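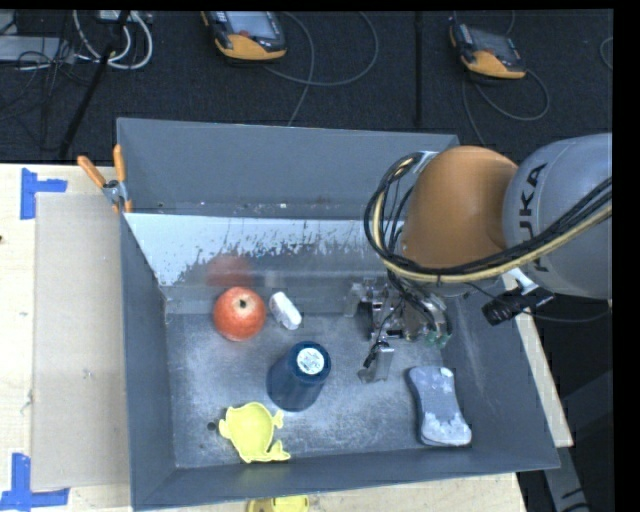
*Mirside Notes, no. 148, p. 9*

I'm going to stick up for the boring gripper. Everyone who writes to me about grippers wants to talk about fingers: how many, how bendy, whether they can do a peace sign. Fine! I like a clever hand as much as anybody. But I've spent most of the spring with arms reaching into bins, and I'd swap a fancy hand for a slim one nearly every time.

Look at an apple in a grey bin. Any gripper worth its bolts can hold an apple. Then look at a shallow yellow toy lying near the front wall, or a grey block tucked down by the corner, and suddenly the question is whether you can get a finger in beside the thing without scraping the panel (ours has plenty of scratches, thank you). Width matters. So does where your cables go, and I've lost whole afternoons to a loop of cable that wanted to be somewhere else.

The Rinus people sent round a comparison in May with 447 picks in it, all out in the middle of a flat table. Lovely charts. I'd have traded the lot for 2 honest goes at a corner. Kyriakidis at least puts walls round theirs, though the walls are low and everything inside is a nice tidy cube.

So please, test in a bin. A shiny one, if you can bear what it does to your camera.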